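Progress report: evaluation of the Flumik two-finger gripper kit
Prepared by Jaxon Lachance for the Rurnwood automation fund
Period covered: through November

Status

The evaluation is on schedule. Work this period moved from bench setup to simulation, using the model package that ships with the kit. No hardware purchase beyond the single loaned unit has been made. Of the 2130 simulated grasp attempts planned, 800 are complete. The remainder will run on the Gadetti workstation, which is shared with the Bouchard packaging line study and is free to us after 6 p.m.

Kit contents and setup

The kit consists of the gripper, a mounting flange, a controller and a software license for one seat. The simulation model loaded without changes. The controller did not accept our existing power supply, and Flumik sent a replacement lead at no charge. Firmware was updated once and has been held at that version so that results stay comparable.

Simulation work

Current runs use framed parts with a wooden border and a flat panel inside. These were chosen as the test class because Rurnwood handles framed goods in several sizes and the present suction tooling marks the panels. Each attempt starts with the jaws open on either side of the part. The scene is kept plain, with a uniform gray background, and the view is taken from behind the palm.

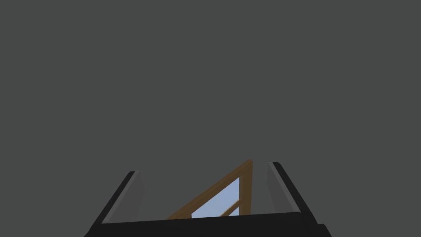

Can the gripper hold a framed part without pressing on the panel?

According to the results so far, it can when both pads close on the border. Attempts with a pad landing on the panel are logged as failures even if the part is lifted.

Of the 800 completed attempts, 82 percent met the pass condition: pads on the border, part lifted and held for 10 seconds. Most failures came from parts presented at an angle, where one pad made contact early and turned the part before the other arrived. A slower closing speed reduced this in a short side test, but the full set has to be repeated at that speed before a figure can be reported.

Issues

The supplied contact model treats the pads as rigid. The pads on the loaned unit are slightly compliant - simulated slip may therefore be overstated. Flumik has been asked for measured pad data and has not yet replied.

Log files are written in a format that our analysis tools cannot read directly. A converter has been written and is stored with the project files.

Next period

Complete the remaining attempts, repeat the angled presentations at the slower speed, and begin hardware trials with the loaned unit. A decision on extending the loan is requested before the hardware trials start. No change to the approved budget is requested.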